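Home Features Reviews Events Archive Subscribe

House Rules for a Robot Kitchen

By the time the first lemon rolled off the cutting board, I had already been handed a laminated card with 15 lines of small print on it and told to read all of it before I put so much as a toe past the yellow tape. I read it twice. I have been reading cards like it ever since, and I've become a real fan of the form.

The card belongs to Flundari, a small workshop that builds food and drink stations where robot arms do part of the making. They share a building with Matier, who make the tables and the aluminum framing, and both of them work to a set of shop rules drawn up by a safety consultancy called Jakitz. The rules are known in the building as the Talukder sheet, after the street where the first version was written. I came for a morning in April and ended up going back three more times, because I wanted to understand how a page of plain sentences could shape a whole room.

Most people who visit want to talk about the arms. I get it! They're lovely to watch, and there's a moment when a wrist turns over and you forget you had a question. But ask the people who work there what they're proud of and they'll walk you straight to the sheet. It starts with the published standards for industrial robots, which every shop has to deal with, and then it gets wonderfully local. Where do you put down a knife? How close can a cable come to a surface where food sits? Who picks up the pendant first? The big standards can't answer that for every kitchen counter in the country, and they don't try to.

The rule I like best is the one about layout. Before any run, each item on the table has to have a home, and the home is written down. Glasses go in their rack. Ice stays in its container with the scoop. Knives lie flat on the board. It sounds like something your grandmother would tell you, and it probably is, but it does a serious job. A person who glances at the table should be able to tell in a second or two whether something is out of place, and a table with a known layout makes that glance worth a lot more.
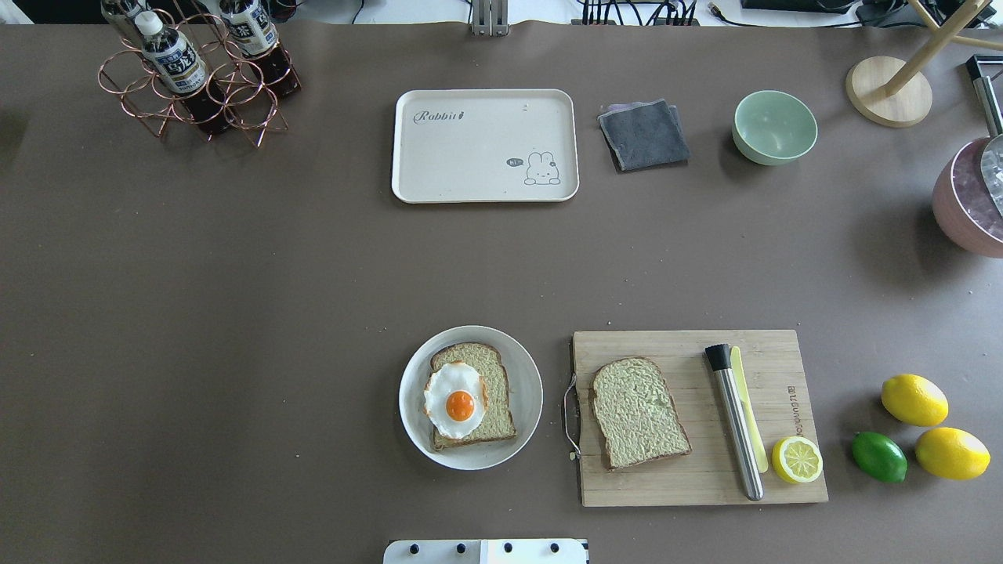 Breakfast on the near side, bar things at the back and to the right. 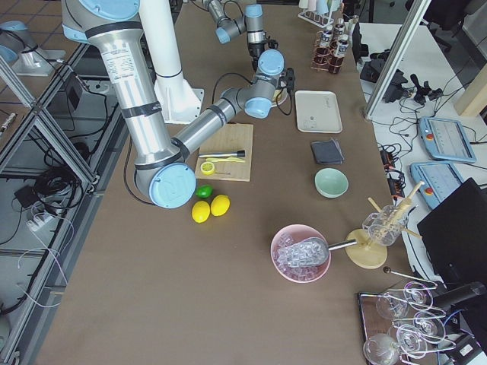 Cables get a whole section to themselves, and it's the most argued-over part of the sheet. The first version said that no cable could touch the table at all. It was a fine sentence and it lasted one afternoon. An arm with a tool on the end needs power and signal, the slack has to go somewhere, and a line pulled tight to satisfy a rule is a worse hazard than one allowed to loop. The present wording asks for enough slack to reach every taught position, no loop that a tool could hook, and a hand check through the full travel at slow speed whenever anything has been moved. I watched one of these checks. It took 30 minutes and was, to my surprise, gripping. The operator stopped at each joint, looked, nudged the arm on a little, looked again. Twice she backed up to see a turn from the other side.

Then there are the pendants, the handheld controllers with a screen and an emergency stop. The rule is that each arm has its own, that both are kept within reach of a standing person, and that the stop gets pressed for real at the start of every shift. Pressed, released, reset, logged. I asked if people skip it. The answer was that the software won't load the day's program without the log entry, so the question doesn't come up much. I'd love to see more rules written that way, where doing the right thing is also the shortest way to get on with your morning.

Two arms over one table raise a question that a single arm doesn't. Each can be perfectly behaved alone and still meet the other over the bread. Flundari handles this with what the sheet calls "turns." The table is divided into 4 areas in the control program, and only one arm may hold an area at a time. The second waits, hovering, until the first has left and said so. It does cost some speed. I found the waiting rather charming – like watching two polite cooks at one stove – and it means that when someone asks why an arm stopped, there is nearly always a plain answer on the screen.

Food brings its own demands. Anything that touches what a customer might eat has to come off without tools and go through a wash. Crumbs are cleared between runs, with the arms stopped. Practice food is practice food and goes in the compost bin at the end of the session, however good it looks. (I was told this firmly, about some toast.) Matier's part here is in the frame: open angles you can get a cloth into, and bolts where a person can reach them.

What doesn't the sheet do well? It's weak on visitors, for one. There is a line of yellow tape and a sentence saying guests stay behind it, but nothing about what a guest should do if an alarm sounds. I brought that up, a little shyly, and someone wrote it on the whiteboard under a heading that already had more than 3 entries. The section on lifting and moving a whole station is also thin, and they know it. Jakitz goes over the wording with the shop twice a year, and anyone who works there can put in a change. The changes I saw were short and fairly blunt. One just said "say which hand."

That one made it in, by the way. Line nine now reads: "Hold the pendant in your left hand and keep the right one free." Left-handers may swap, as long as they tell the other person at the table first. There was a long lunch's worth of debate over whether "tell" should be "tell and get an answer," and on my last visit they were still at it, with the arms parked and the sandwiches going around.

Published October 30, 2019

Contact the editors | Copyright 2019, all rights reserved | Back to top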